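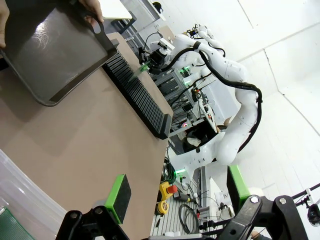

Fig. 3. Lifting the gray tray by its two ends, with the slotted rack beyond it on the tabletop.

Setting Out the Tray and the Slotted Rack

Welcome to the part of the Laltgate guide that most people end up coming back to! It covers the big dark gray tray and the long black rack with the narrow fins, and how the two of them share one table without getting in each other's way.

Before you start, wipe the tabletop with a soft cloth and let it dry completely. Please don't skip the drying, even if you're in a hurry.

1. Set the rack down first, fins facing up, and turn it whichever way suits your reach. A slant across the table is perfectly fine (plenty of our customers like it best that way).

2. Press lightly on each end of the rack. If it rocks, slide it along a little until it sits flat.

3. Take hold of the tray at both ends, using the molded handle cutout, and lift it straight up. You only need to raise it a little – just enough to clear the table.

4. Carry the tray level and lower it beside the rack, leaving room for your fingers between the two.

5. Stand your plates in the slots one at a time, starting at the end farthest from you.

CAUTION: Never drag a loaded tray against the fins. They can bend, and a bent fin will pinch every plate you put next to it.

NOTE: Smudges on the tray are harmless and come off with warm water and a drop of dish soap. Scouring pads will dull the surface for good, so do keep them well away.

Replacement racks are sold singly under part number 2495.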